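Life with the arms, so far

I promised the folks on the Akard newsletter list that I'd put up a gallery once we'd had the arms long enough for me to have opinions. Well, I have opinions! I've been on the gift set line since back when it was all hands and a radio, and I've packed more pens, mugs and notepads than I'd like to think about. We do the desk sets for Plustus and the barbecue kits for Grillside (tongs, brush, the little apron), plus whatever odd job comes through the door in the run-up to the holidays.

The arms came in last November, which if you work in gift packing is the worst possible month to bring in anything new. People were nervous. I was nervous. We had a meeting in the break room where we were told there would be no layoffs, and a lot of folded arms in the back row, mine included. So far that's held. We were 40 on days then and we're 40 on days now, but what we do all shift has changed quite a bit, and that's what I wanted to write about.

The biggest thing is my wrists. Filling cups and trays was always the job everybody rotated off as soon as they could, and on a bad day one person might do 1,320 of them. Same reach, same pinch, same turn, all day long. I wore a brace for two winters. I haven't had it on since January and I can open my own jars again, so there's that.

The second biggest thing is the quiet. On the old line you had somebody at each elbow and you talked the whole shift (recipes, kids, who was getting divorced). Now I'm at a bench with a screen and the nearest person is across the aisle. I miss the talking more than I figured I would. A few of us have started taking our breaks together on purpose, which we never had to do before.

Then there's the training. I went over to the Stoica building for it and came back with a binder 99 pages long, and I've read most of it. The parts I use are maybe six pages, and they've got coffee on them. What I didn't see coming is that I like the teaching side of the work. You get picky about things you used to do without thinking, like which end of a pen you go for, or how close you can come to a paper cup before you bump it.

Pictures now, all pens and paper cup work. Click to make them bigger.
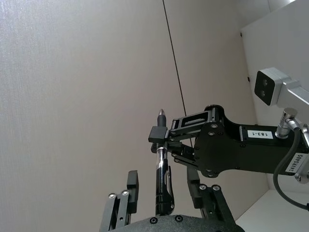
Close quarters with a pen.
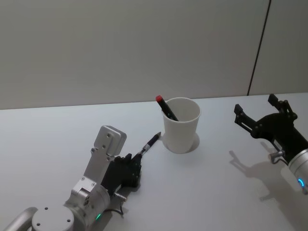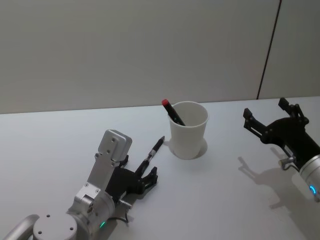

Same cup and red-capped marker in both of these last two.

My job title changed with all this and so did my paycheck, a little. I'm a "cell lead" now, and I get 452 dollars more a month than I did on the hand line, before taxes. I'll take it, though I did ask whether the other packers would get a bump too, and the answer was that it's being looked at. We'll see. What I do for that money is mostly set things up and watch them closely. Take that pen over on the left in the two cup pictures, with its point aimed at the cup. When I packed by hand I would have had it dropped in next to the marker before you could say so, and I never once thought about the angle. Now the angle is half my day. Does the tip go in first? Is that marker leaning where it'll be in the way? It's leaning left, toward the pen, and that's the kind of thing I'd stop and think about before I let a setup go to a full batch. A paper cup weighs next to nothing, and it doesn't take much of a nudge to put one over.

The younger ones on our crew took to it faster than I did, I'll admit that. They're not scared of the screen. But they come get me when something looks off and they can't say why, and I like that part a lot. Years of packing cups turns out to be good for something!

What I'd tell anybody whose shop is about to do this: go to the meeting, and ask about pay while everyone is still in the room. Ask who gets trained and when, and get it on paper. We got ours on paper for the training but not for the pay, and you can guess which one went smoother.

I'll add more when we start on the Grillside kits, which have that apron in them. Folding cloth is a whole other animal and I've got a candy bar riding on it.

Page last updated Wed 20 March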